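Print this page | E-mail this page

Home Water Systems, Unit 6: Drains, Traps and Vents
Handout for the evening course, Lakcombe Adult Learning Center
Revised 2024-04-17

Read this before the workshop session. Bring the fixture unit table from Unit 4, as we will use it again for the sizing problems.

1. What the drain side has to do

Supply pipes work under pressure. Drain pipes do not. Waste water moves by gravity, and the pipe has to carry water and solids down while air moves freely above them. Most drain problems in older houses come from poor slope, a missing vent, or a trap that has lost its water.

The usual slope for small branch drains is 1/4 inch per foot. A flatter pipe lets grease and food settle. Check the slope with a level at several points along the run, because a long pipe can have the right total drop and still sag between hangers. 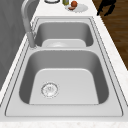 Every fixture drain needs a trap between it and the branch pipe. The trap holds a small plug of water, called the seal, which keeps sewer gas out of the room. Some fixtures have more than one outlet, and students often ask whether each outlet needs its own trap. A kitchen sink with two basins, like the stainless steel one shown, can normally be piped with a continuous waste, where the two tailpieces join and run to a single trap. The perforated strainer at the drain only catches scraps. It does nothing to stop gas. If the larger basin backs up into the smaller one, look for the blockage at or beyond the point where the two lines meet.

2. How a trap loses its seal

Evaporation. A fixture that is not used will dry out in time. Floor drains in basements and guest bathrooms are the common cases. Pour in water once a month.

Siphoning. A full slug of water moving down the branch pulls air behind it. If there is no vent close by, it pulls the water out of the trap. A gurgle at the end of draining is the usual sign.

Back pressure. Water falling down a stack pushes air ahead of it, and that air can bubble up through a trap near the bottom.

S-traps are not allowed in new work under most codes, as they siphon easily. You will still find them in houses where the drain goes down through the floor. Replace with a P-trap and a proper vent when the cabinet is opened up for other work.
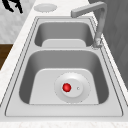

The vent should connect before the drain line has dropped more than one pipe diameter below the trap outlet. If the line drops further than that, the vent opening ends up lower than the water in the trap and siphoning can start. This is why the allowed distance from trap to vent gets longer as the pipe gets larger.

Air admittance valves are accepted in some places and not in others. Check with the local building office before you plan on one.

3. Problems for the workshop

a. A branch drain runs 6 feet at 1/4 inch per foot. Find the total drop.

b. The Mrema Street house has a laundry drain that gurgles when the washer empties. List 2 possible causes and a test for each.

c. Sketch the vent for a bathroom sink on an outside wall with a window directly above it.

Answers will be gone over in class. Late work goes in the tray in Room 911.

Related handouts
Unit 4: Fixture Units and Pipe Sizing
Unit 5: Supply Lines and Shutoffs
Unit 7: Water Heaters
Salleck Workshop Safety Rules
January Schedule Changes

Search this site
Enter keywords Go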